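Rohre, Muffen, Siphons: Was man unter der Spüle selbst erledigen kann

Stand: April 4, 2021

Unter jeder Spüle liegt ein kleines Paralleluniversum. Es riecht nach nassem Lappen, man kommt nur auf dem Rücken liegend hinein, und irgendwer hat dort vor Jahren eine halbe Tüte Blumenerde abgestellt. Wer sich trotzdem hineinwagt, spart sich für vieles den Handwerker. Für manches nicht, dazu weiter unten.

Zuerst: ausräumen
Alles raus. Auch die Flasche Glasreiniger, in der noch ein Fingerbreit steht. Ein altes Backblech auf den Schrankboden legen, darauf eine flache Schüssel. Der Eimer, den alle empfehlen, passt nie unter den Siphon, man versucht es nur jedes Mal wieder. Wer eine Stirnlampe hat, setzt sie auf. Die Taschenlampe zwischen den Zähnen sieht im Film besser aus.

Siphon reinigen
Überwurfmuttern aus Kunststoff von Hand lösen, gegen den Uhrzeigersinn. Wenn sie festsitzen, einen Gummihandschuh anziehen oder ein breites Einmachgummi um die Mutter legen. Die Rohrzange bleibt vorerst in der Kiste, sie hat schon mehr Muttern gesprengt als geöffnet. Den Becher in der Badewanne ausspülen oder draußen, keinesfalls in der Spüle, deren Siphon man gerade in der Hand hält. Ich schreibe das aus Erfahrung.

Was im Becher zum Vorschein kommt, lässt sich mit einer alten Flaschenbürste und Spülmittel entfernen. Bei Kalkrändern 50 ml Zitronensäure aus der Flasche auf einen halben Liter kaltes Wasser geben und eine Stunde stehen lassen. Kalt, weil heiße Zitronensäure mit Kalk gern eine Verbindung eingeht, die man anschließend auch nicht mehr loswird.

Dichtungen
Dichtungsringe kosten wenig und halten nicht ewig. Sobald einer flach, rissig oder hart ist, kommt er weg. Ich nehme das Sortiment von Sileo, bis zu 300 Stück in einer Plastikdose, von denen man im Leben vielleicht neun braucht. Der Rest dient der Beruhigung. Konische Ringe mit der schmalen Seite in Richtung der Verschraubung einsetzen und hauchdünn mit Armaturenfett bestreichen.

Muffen und Schellen
Bevor eine Schelle zugezogen wird, das Rohr mit einem trockenen Tuch abwischen und die Kanten mit feinem Schleifpapier entgraten. Körnung 175 führt übrigens kein Baumarkt, auch wenn sie auf meinem Einkaufszettel stand – 180 tut es. Dann die Schelle lose aufsetzen, ausrichten, erst zum Schluss festziehen. Der Spalt zwischen Manschette und Rohr soll ringsum gleichmäßig laufen. Wo er auf einer Seite klafft, sitzt das Ganze schief und wird sich bei Gelegenheit melden, vorzugsweise im Juli, wenn man verreist ist.

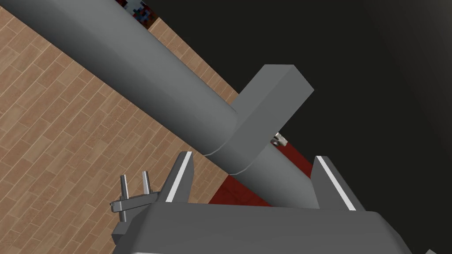 Verstopfung ohne Chemie
Der Pümpel ist besser als sein Ruf, sofern man den Überlauf mit einem nassen Lappen zuhält. Ohne Lappen pumpt man Luft durch die Küche. Hilft das nicht, kommt die Spirale zum Zug. Meine ist von Jorno, 2 Meter lang, und sie rollt sich beim Herausziehen grundsätzlich so auf, dass die Tapete etwas davon hat. Also langsam ziehen und einen Lappen mitführen.

Rohrreiniger in Granulatform bitte im Regal lassen. Er verklumpt mit etwas Pech zu einem Pfropfen, gegen den das ursprüngliche Fett ein Kinderspiel war.

Dichtheitsprobe
Becken volllaufen lassen, Stöpsel ziehen, mit Küchenpapier um jede Verschraubung wischen. Bleibt das Papier trocken, darf die Schüssel trotzdem über Nacht stehen bleiben. Am Morgen noch einmal nachsehen und erst danach die Blumenerde zurückstellen.

Wann man anrufen sollte
Bei Gasleitungen immer. Bei allem, was in der Wand verschwindet, ebenfalls. Und bei feuchten Flecken an der Decke der Nachbarn unter einem, möglichst bevor diese anrufen.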